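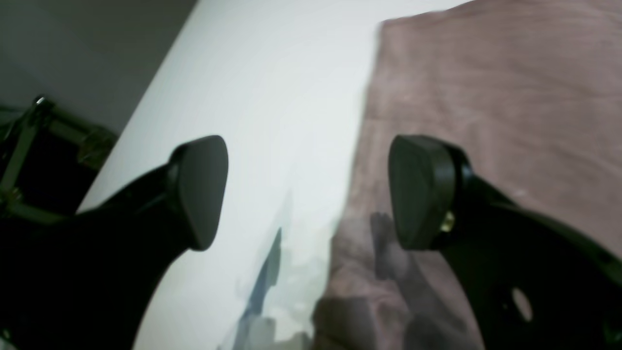 Fig. 1. Two gripper fingers with rounded black pads.

Children's Ministry Basics
Handout 3: Planning a Craft Session
Tillgate Evening Course, 15 June 2023

Start with the story

Pick the Bible passage first and the craft second. Read the passage aloud at home and time it. For ages four to six, keep the reading under five minutes. Older groups can take a longer reading if you stop for questions.

Write one sentence that says what the children should remember. For the lost sheep (Luke 15:3–7) it might be "The shepherd goes looking for the one that is missing." If the craft does not connect to that sentence, choose another craft.

Session outline

Welcome and song, 5 minutes
Story, 10 minutes
Craft, 20 minutes
Clean up and closing prayer, 10 minutes

The Hedegaard outline in your reader puts the craft before the story. It works with a group that arrives in ones and twos, but you will need a second adult at the door.

Materials

Cut small pieces ahead of time for anyone under six. Glue sticks are easier to manage than liquid glue. Bring extras for visitors — two or three sets is usually enough.

Make one finished sample. Show it after the story, then put it away so the children make their own.

Helpers

Plan on 2 adults in the room at all times, whatever the size of the group. Check your own church's rules on sign-in and pickup.

For next time

Choose one parable and write a full session plan, one page. Include the passage, your sentence, a materials list and the steps of the craft. Bring a sample. Those taking the July weekend at Tarkport should hand in the plan before then.

Reading: Zostitlow workbook, unit 3, sections on parables and on mixed ages.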